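Utesura guest rooms get a good clear-out before reopening in April

I popped up to the second floor at Utesura on Wednesday to see how the big tidy is going, and I have to say I barely knew the place! The guesthouse has 14 rooms with a desk in them, and for years those desks have been where everything ended up: old maps, takeaway menus, odd keys, a kettle or two (one of them without a lid). Kadri Koppel, who runs the front office, decided before the winter that it all had to go, and she's been working through the rooms floor by floor with Reet Mägi from housekeeping.

I tagged along for one of the last ones. It's a plain room with white walls and that greyish-beige carpet you'll remember if you've ever stayed, and the long honey-coloured desk looks twice the size now there's just a short white cable on top. I'd completely forgotten there was a little matching cabinet underneath, with an open shelf you can put your bag on. Reet says guests never used it before as they couldn't get at it for boxes.

The bins have been sorted out too. Each room keeps a small one with a liner, out on the carpet near the desk, and Reet would like everybody to use it for the small stuff, paper cups and wrappers and so on, and to take bottles down to the crates by the back stairs.

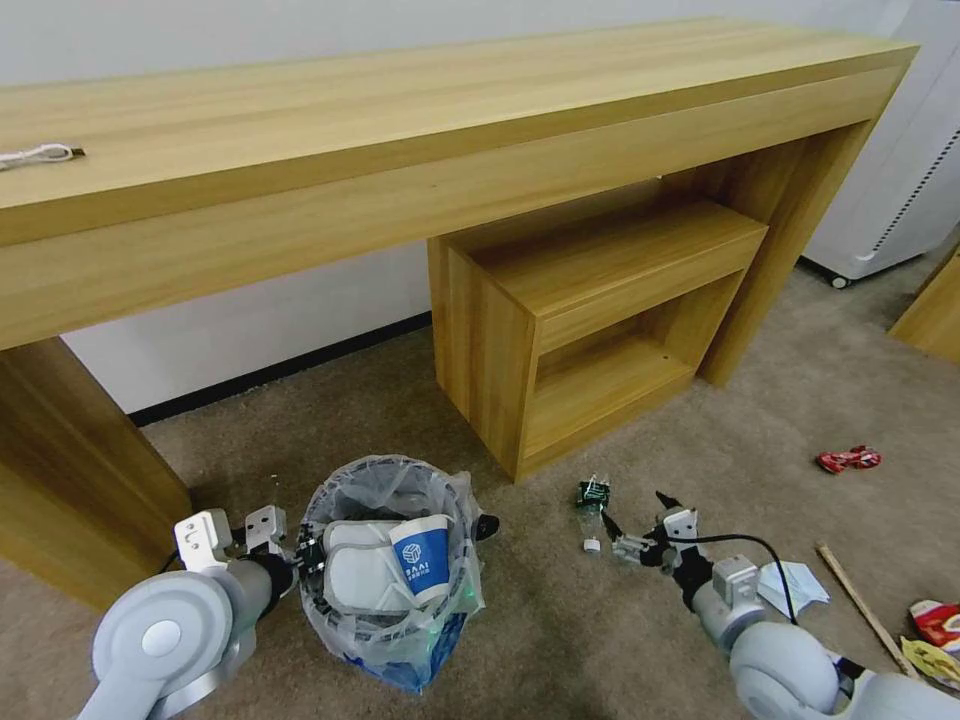 What happens to the rest

Anything still worth having has gone to the Ellutberg swap shop, 3 van loads so far, and Kadri tells me the lamps were snapped up before she'd finished unloading them. The maps went to the school. If you stayed last year and think you left something behind, ring the office before the end of the month, as there's a shelf of unclaimed bits (mostly chargers, and a rather nice green scarf I've got my eye on).

The whole job has a budget of 2,000 euros, most of it for carpet cleaning, and there are 2 rooms left to do. Bookings open again in April, and the office is taking calls from nine every morning until then.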